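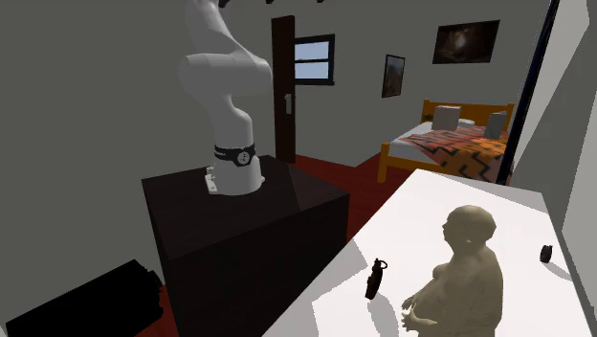

Permit the Tank, Then Count the Water

The draft animal exhibit rules now before the Montes county board set a minimum tank size for captive marine mammals and leave almost everything else to the permit holder. I think the board has the order wrong. Volume is the easiest thing to measure and the least useful thing to regulate on its own.

Section 2 requires a pool depth of 17 feet for any seal or sea lion held longer than 300 days. It doesn't say how often the water must be replaced, what chlorine level is allowed, or who reads the meter. A deep pool with poor filtration meets the rule. A shallower one with clean seawater and a haul-out area in the shade does not.

The Otari aquarium, which holds the only current permit in the county, filed its water records with the board in March. The records cover pH and temperature. They leave out coliform counts, and the draft wouldn't require them. Eye disease in captive seals has been linked to low salinity and to oxidants in the water, so salinity and oxidant readings should be the first columns on the form.

Section 3 deals with transfers. An animal moved from Otari to the holding pools at Flivbridge would leave the county's reporting system on the day of the move. The receiving site files with a different office, under a different animal number. Anyone trying to follow one sea lion through both sets of papers has to match it by weight and sex. A single permanent number would fix this at very little cost.

Supporters of the draft say that a simple rule is easier to enforce. That is true of the depth rule, and a tape measure will do the job. But the county already pays for lab work on its public beaches, and adding two pools to that route is a small change.

The board should keep the depth figure, add monthly water tests by an outside lab, and publish the results with the animal numbers attached. Deaths should be reported within 3 days, with the necropsy to follow. The current text asks for an annual summary.

June 2020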